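Ok so I've been off the bought snacks for 9 days and I have opinions. Thread, sorry in advance.

Background: I work nights at the sorting depot in Stirkdale, and the vending machine there has been my main relationship since winter. Chips at 2 am. Chocolate at 4. You know how it goes.

My mate Amrit Landry bet me I couldn't make it to February without feeding it a single coin. Loser shouts breakfast at Morin (the good café, the one with the booths). I am very motivated by hash browns!!

Hardest part so far is the sweet stuff. Salty cravings go away if I eat a proper dinner. Cake cravings just sit there and wait for me.

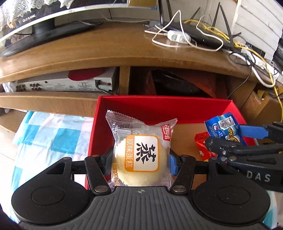 Stirkdale, 1/13/24

Big night. Brock Sandhu brought in his nan's lemon slice and we had a full-on debate about whether it counts. It's homemade, no coins were involved, I say it's legal. Amrit says it's against the spirit of the thing. Amrit also had three pieces.

What's working: a thermos of soup, a mandarin in each pocket, and going for my break outside so I don't walk past the machine. It's freezing but the sky's lovely at that hour.

What isn't: rice cakes. I tried. Like chewing a ceiling.

Anyway if anyone's got a favourite thing to eat at 4 am that isn't a rice cake, send it my way. Soup ideas especially, I'm getting very tired of pumpkin.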